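From: Cumollow list member
To: Cumollow craft-in-class list
Date: Wednesday, August 6, 2025
Subject: Re: wet felting with early elementary, soap ratio and shrinkage

> We tried flat wet felting with the younger group in June and had
> mixed results. Two of the pieces held together, the rest came apart
> in layers when the kids lifted them off the bubble wrap. We used
> three layers of merino tops, hot tap water and a good squirt of dish
> soap. Is it the soap? Also, how much bigger than the finished size
> should the layout be? The pattern sheet from Brikus only says
> "allow for shrinkage."

Layers that lift apart usually mean the rubbing stage was too short, or that there was too much soap. Dish soap foams heavily, and a thick foam keeps the fibers from catching on each other. I use grated olive oil soap dissolved in warm water, one level tablespoon to a quart, left overnight. It sets to a thin gel. Thin it again with warm water until it pours. If the surface of the wool is covered in suds, press some out with a towel and go on.

Three layers is fine. Check that they are thin and that each one runs at right angles to the one under it. Young children tend to pull off thick tufts and lay them all in the same direction, and a piece made like that will split along the grain however long you rub it. I pre-pull the tops into short lengths and put them out on trays, one color per tray.

On the wool itself: the Giltell 3355 is a merino top and felts quickly, but it is slippery and hard for small hands to lay evenly. The 3864 is a carded batt from the same supplier. It costs a little more and gives a hairier surface, but the fibers already run in several directions, so the layout matters much less. For early elementary I would take the batt every time and save the top for decoration.

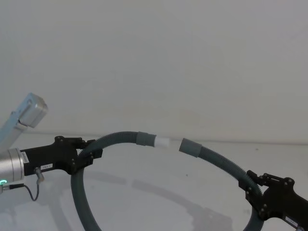
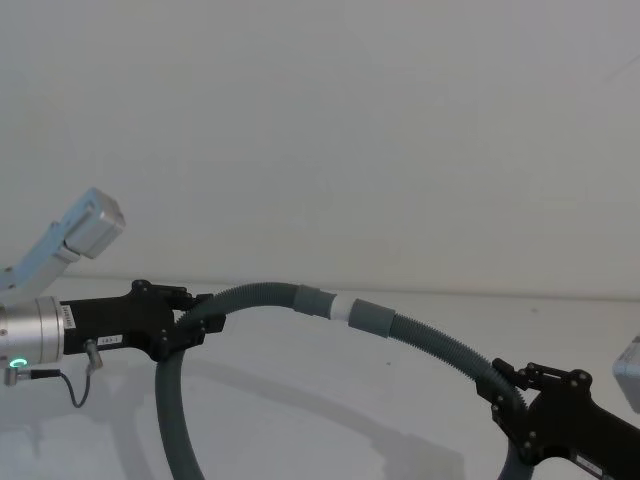
For shrinkage, make a sample before you plan the project. Lay out a square 10 inches on a side with the same wool, the same number of layers and the same soap you will use with the class. Felt it fully, rinse it, let it dry flat, and measure it. If it comes out at 7 inches, divide the finished size you want by 0.7 to get the layout size. Measure both directions. A piece rolled more in one direction shrinks more in that direction, so have the children turn the work a quarter turn after each set of rolls.

My sequence for a coaster-size piece:

Wet the wool through a piece of net curtain and press with flat hands until no air is left under it.
Rub lightly in small circles for five minutes, then harder for five more.
Peel back the net slowly. Fibers will come through it if you leave it in place too long.
Pinch test. If single fibers lift, put the net back and keep rubbing. If the whole surface lifts together, go on.
Roll in bubble wrap, 2 sets of 50 in each direction.
Rinse warm, then cold, and squeeze in a towel. Do not wring.

Temperature matters less than people say at this age. Hand-warm water works, it just takes longer, and I would not put hot tap water in front of six-year-olds in any case.

The pieces that came apart can probably be saved if they have not been handled much. Wet them again, lay a thin veil of wool over the split, and start from the rubbing stage. If they have dried with soap in them, rinse first.

One question of my own. Has anyone used the Phromma 224 mats in place of bubble wrap? The ridges look coarse to me for thin work - I would like to hear from someone who has tried them on anything under three layers before I order a class set.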